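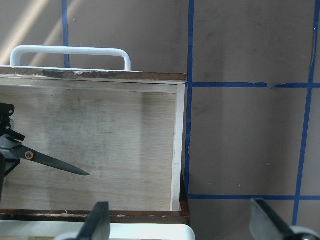
Wooden box and scissors, wall with blue tape behind.

Tuesday, March. Bindery workshop, Fillgate. Entry by R. Vasić.

Paste trials, continued from the previous entry. Batch 4 of wheat starch paste was prepared at 8:40 a.m. to the standard recipe and strained twice. Consistency was acceptable after cooling, although the surface skinned over faster than batch 3. The lid of the Yeh pot no longer seats properly and should be replaced before the next batch.

Test strips were cut from the Dollitz repair tissue, grain long, and pasted to scrap text paper from the discarded Iris ledgers. Strips were pressed under boards for two hours. On removal, seven showed cockling at the outer edge. The remainder lay flat. A. Shehu is of the opinion that the cockled strips were pasted too generously, and I concur - the brush used was the wide one.
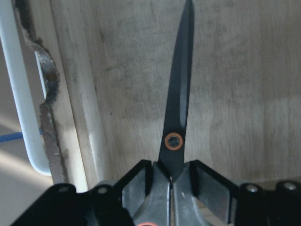
The second set was therefore pasted with the narrow brush, working from the center outward, and blotters were changed after the first ten minutes. These are to remain under weight overnight. Please do not move the press near the sink.

Humidity in the workshop stood at over 60 percent for most of the afternoon. T. Dönmez has been asked to check the dehumidifier drain, as the tank was full again at noon.

Ledger 112: spine lining removed dry as far as the third sewing station. The old adhesive is animal glue and very brittle. Sewing is sound apart from the last section, where the thread has broken at the kettle stitch. D. Omerović to advise whether a local repair is permitted under the treatment proposal or whether the owner must be consulted again.

Outstanding: relabel the paste jars, order blotter, return the bone folders to F. Milošević.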